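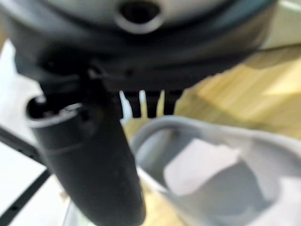 *Wrist cam over the white tub. Blurry, yes I know the focus needs work.*

19 Sep 2021

OK quick post, I have a train in the morning and if I don't write this down now I never will.

Gripper comparison. Two contenders, the Andport fingers and the multi-finger hand everyone calls the Kwok hand (Kwok is the controller, the hand has some long part number, whatever). Been putting this off since May. Same tasks for both, same bench, same person on the teleop rig as far as possible. That was mostly me. Anselmo Sampaio did the last batch when my wrists gave out.

Andport first. Big fat round fingers, simple, hard to break. Tuning took an evening. Grip force is one number in a config file and you can leave it alone. Closes fast. Opens fast. I like it a lot more than I thought I would.

Bad stuff: the finger eats the view. With the wrist cam where it is now you get housing across the top, finger down the left, and what's left over is your workspace. For pick from a tub that's rough, you lose the near rim right when you need it. I tried learning to work off the far side of the rim instead and got sort of OK at it. A policy trained on that view might not care. I care.

Also focus. Fixed lens, set for farther out than I need. Hiu-tung Hung says there's a trick with a drop of glue on the lens thread so it stays where you turn it. Haven't tried. Next weekend maybe.

Numbers so far, all teleop:

- Andport: 206 attempts, 139 clean picks
- Kwok hand: 70 attempts, didn't keep a proper score, see below

"Clean" = picked, lifted, put down where I meant to. Dropping it an inch short is a fail. Yes I was strict. Anselmo is less strict and we argued, so his got rescored.

Now the hand. Different animal. Shoe rack task is what I wanted it for, slippers off the lower shelf and up onto the middle one. Going in low under a shelf with a frame bar in the way is where a multi-finger hand ought to win, you can slide the fingers under a sole and bring the thumb in after. Soft things, odd shapes, a strap to hook. The Andport wants two nice sides to squeeze.
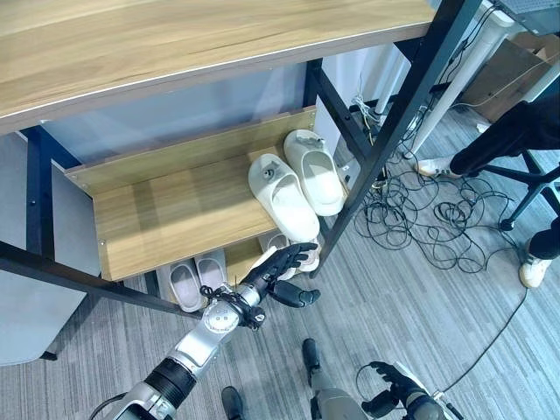
The reach is the hard bit, way more than the grasp. Elbow wants to go up, shelf says no. You end up coming in from the side with the palm tipped over and at that point the thumb is basically a passenger. I spent most of my 70 tries on the approach and that's why the score sheet is a mess, half of them I bailed before touching anything and didnt know what to write down. Need a column for "chickened out."

Head camera helps a ton here. Wide enough to see both hands and most of the rack, so you can plan the move before you commit. But once the hand is under the shelf it's guessing, the back of the hand is between you and the thing you're grabbing. So the wrist view is blocked by a finger on one and the head view is blocked by the hand on the other. Great.

Latency: the Kwok controller feels mushier. Didn't measure it. There's a smoothing setting that ships turned way up, I dropped it and it got better and also a bit twitchy. Halfway is fine for now.

Cables. I'm not going to talk about cables. Sirkadwood sells a nice sleeve kit and I will be buying it.

Where I'm at:

Tub and bench stuff, Andport, no contest. Shelves and shoes, the hand, but only once I sort out the approach angles. Ena (our logging script, named after Hiu-tung's aunt) needs to save both camera streams with the same clock before I record anythign serious, right now they drift and lining them up by eye is miserable.

To do
- refocus wrist cam, glue trick
- move cam mount over to the right a bit, see if the finger gets out of the way
- redo hand runs with real scoring
- try the Andport on the slippers just to be fair

If anyone has run round fingers like these with the camera mounted off axis, email me, I want to know what it did to your calibration. More when I'm back.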